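Desk grommet

A desk grommet is a ring or sleeve fitted into a hole in a desk or tabletop so that cables can pass through it. It lines the cut edge of the hole, protects cable jackets from wear, and usually comes with a cap that closes most of the opening. Grommets are found in office desks, conference tables, reception counters, school furniture and some kitchen worktops. The same word is used for the eyelets in tarps and shoes, which work on a similar principle but are not covered in this article.

Terminology

Catalogs use several names for the same part, including cable grommet, wire grommet, cable port and pass-through. In the furniture trade, "grommet hole" refers to the hole itself, and "grommet" to the insert. A desk sold as "grommet ready" normally has the hole drilled at the factory, with or without the insert. Powered versions that carry outlets or charging ports are generally listed as power grommets or desktop power units.

History

Desks made before electric lighting was common had no need for cable openings. Early desk lamps and telephones were wired over the back edge of the top, and cords were often stapled to a leg. Holes with metal or rubber edging appeared on counters and switchboard furniture, where many lines had to reach the work surface from below.

The part became common in ordinary offices with the spread of desktop computers. A single workstation could need a power cord, a monitor cable, a keyboard cable, a printer cable and a telephone line. Furniture makers began to drill desktops in standard places, and molded plastic inserts in black, gray, beige and brown became the usual finish. Wireless keyboards and laptops later cut the number of cables on many desks, but chargers and monitor arms kept the openings in use.
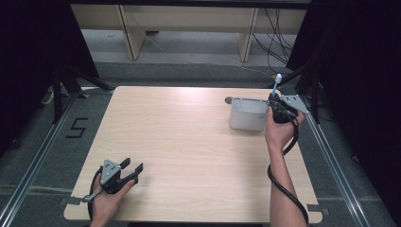

Light wood tabletop with a streaked grain.

Construction

Most grommets have two parts. The liner is a short tube with a flange at the top that rests on the desk surface and hides the rough edge of the cut. The cap sits inside the flange and has a notch or a sliding section that can be opened for cables. When no cables are in use, the notch can be turned or closed to keep small items from falling through.

Plastic is the most widely used material. It is cheap, easy to mold and can be colored to match laminate. Zinc, aluminum and stainless steel are used on more expensive desks and in public areas where plastic caps tend to get lost or broken. Rubber grommets grip the edge of the hole without glue and are used mainly on thin metal panels. Some makers use a brush strip in place of a cap, which lets cables through while screening the gap.

Liners are held by friction, by small ribs on the outside of the tube, by screws from below, or by a threaded ring that tightens against the underside of the desk. Threaded types hold better in thin tops.

Sizes

A grommet is described by the diameter of the hole it fits and not by the width of its flange. The flange is always wider, and confusing the two measurements is a common cause of wrong orders. A nominal 2 inch hole is a frequent choice for home and office desks and lets most standard plugs through one at a time. Larger holes are used for bulky power adapters and for conference tables. Depth matters less, although a long liner in a thin top will stick out underneath and may foul a drawer or cable tray.

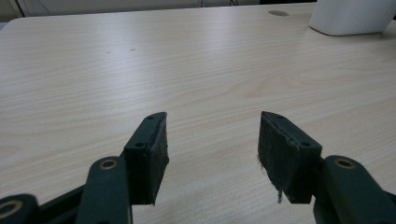 Reading time: 4 minutes

Placement

Rear corners are the most common position, followed by the center of the rear edge. A corner hole keeps cables away from the user and lines up with the desk leg, where they can be tied. A center hole suits a single monitor stand. On tables used from both sides, openings are usually placed along the middle.

A hole set too close to the edge weakens the top, especially in particleboard. A hole directly above a crossbar or frame rail cannot be used at all, and installers check the underside before marking the top. Height-adjustable desks need extra slack below the opening so that cables are not pulled when the top is raised.

Installation

The hole is cut with a hole saw or a large Forstner bit. Masking tape over the marked area reduces chipping in laminate and veneer. Many installers drill from the top until the pilot bit breaks through, then finish from below. The raw edge is sometimes sealed with varnish or wood glue before the liner is pressed in, to keep spilled liquid out of the core. Glass and stone tops are normally cut by the supplier.

Maintenance

Dust and crumbs collect under the cap and can be removed with a vacuum nozzle. Loose liners can be refitted with a small amount of silicone. Replacement caps are sold separately, but caps from different makers are seldom interchangeable even when the hole size is the same.

See also

Cable management
Cable tray
Modesty panel
Standing desk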